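How to Make a Simple Emergency Fund Plan Before You Buy Any Insurance

Many people come to a first meeting and ask immediately which policy they should buy. I understand this, but before the policy there is one smaller step, and it is to know how much money you can reach in one day without borrowing. In this tutorial I explain how I do it with my own clients. You need paper, your last bank statements and one quiet evening.

Step 1. Write down the costs you cannot stop

Take your statements and mark only the payments which must be paid even if you lose your job: rent or mortgage, electricity, food, transportation, medicine, school. Do not include restaurants or subscriptions. Payments that come once a year, for example car registration, should be divided by twelve and added also. People forget these very often, and then November is a difficult month.

Step 2. Look at your deductibles

Open every policy that you already have and find the deductible. This is the part of the damage you pay yourself before the insurer pays anything. If your home policy has a deductible of $3000, your fund should be able to cover it. If it cannot, you have a policy that you may not be able to use when you need it.

Step 3. Choose the first goal

Do not start with six months of expenses. For most families this number is so big that they give up. My colleague Lăcrămioara Vlad recommends that the first goal is the largest single deductible, and I agree with her. When this is reached, the second goal is 2 months of the costs from Step 1.

Step 4. Set an automatic transfer

Choose an amount which you will not miss. One client of mine, Mrs. Crăciun, started with $40 every week, moved on the same morning her salary arrived. Keep the money in a separate savings account, without a card. Check that the account has no fee for withdrawals and no waiting period.

Step 5. Compare the premium again

When the first goal is full, call your insurer and ask for the price with a higher deductible. In one household the difference was $584 in a year, and they put this amount into the same fund. Ask for the offer in writing and read what else has changed, as sometimes a lower premium comes also with a lower limit.

Step 6. Write where everything is

On one page, write the name of each insurer, the policy number, the telephone for claims and where the fund is kept. Give a copy to one person you trust. Update the page when you move or change your bank.

Delia Ghiță 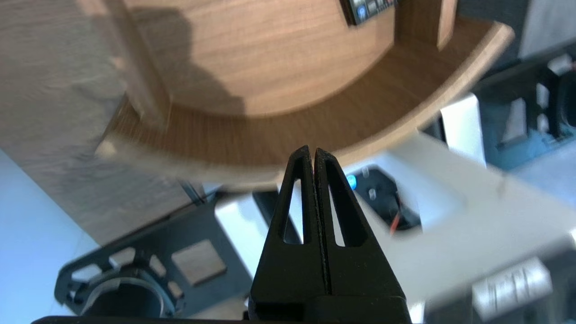 If you share your finances with a partner, do Steps 1 and 2 together, and let each person read the statements separately first. The two lists are usually different, and you should keep every payment that appears on either of them until you have talked about it.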